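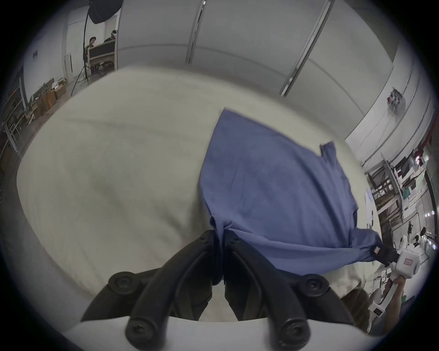
Blue Cloth, Two Hands

February
By Nigel Crabtree

Corner. Pinch. Pull. The cloth slid and Catalina said a word her mother didn't like.

"Again," said Yara from the other side of the room, not looking up.

Again. The black fingers closed on the blue, she felt it through the handle, a kind of dull bite, nothing like skin. The other end twisted up like a rag you'd wring out over a sink. Wrong. You want it flat. Her grandmother could do a flat fold in the dark with the radio on, and here she was, grown woman, losing to a piece of cloth.

"Is that one good?"

"It's one. They're all good. Bad ones too, it learns from the bad ones."

"Does it?"

Yara shrugged. Coffee in one hand, list in the other. They owed Flomside 40 folds by noon and they had 25. After that bottles, after that the phones and the pen, pick up, put down, pick up. Then home.

Home was the thing. At home there was a basket of laundry up to her hip and Ivana, nine years old, who had told her whole class that her aunt was building the robot that does chores. So now Ivana wanted to know when. Every night, when. Catalina had said soon. Stupid thing to say. Soon like summer soon, or soon like when I'm old?

She squeezed. Got the corner this time. Lost the other corner.

"Nicanor's bringing the people from Maldonado at two," Yara said. "They want to see it run."

"Run what?"

"The towel thing."

"The towel thing doesnt work."

"It works on the small towel."

It did work on the small towel. Catalina had watched it, arms folded, the whole time. Reach, stop. Think. Reach. It laid one edge over the other so carefuly she'd held her breath, like watching a kid carry soup. Then they gave it a pillowcase and it folded the air next to the pillowcase and backed off, very pleased with itself.

Noon. 40. Her wrist hurt. New cloth on the table, new things to grab.

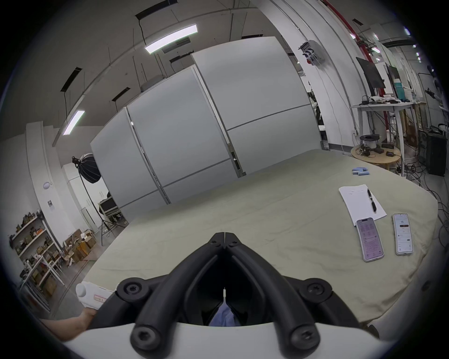

She was slower on bottles. You'd think bottles would be the easy ones, hard sides, they stay where you put them. But tip it wrong and the cap's pointing at the wall and your wrist is up by your ear. She did 28 and stopped to shake her hand out.

Nicanor came in early. Good shoes, two strangers behind him, a man and a woman. The woman from Maldonado ran hotels. She didn't care about bottles. She wanted sheets.

"Fitted sheets," she said. "Can it do a fitted sheet?"

Nobody in the room could do a fitted sheet. Yara coughed.

"Not today," Nicanor said.

"A flat one?"

"A towel," he said. "I'll be straight with you. A small towel, most times. A person has to lay it out first."

"Then the person could just fold it."

"Yes."

Quiet. Then the robot was going, reach, stop, reach, and the woman bent down close and forgot to say anything clever. The edge came over. The edge came down. A little crooked. Catalina knew that crooked. Left side a thumb short, her own left side, the one her grandmother used to slap flat again without a word.

"Huh," said the woman.

"That's me," Catalina said. Out loud, she hadn't meant to. "The left corner. I do that."

Yara was grinning into her cup.

She got home after seven. Ivana at the door, socks, when when when. The basket right where it had been that morning.

"Take that end," Catalina said. "No, the corner. Pinch it. Now pull."

Get new stories from Sulport Short Fiction in your inbox. Enter your email to subscribe. Unsubscribe at any time.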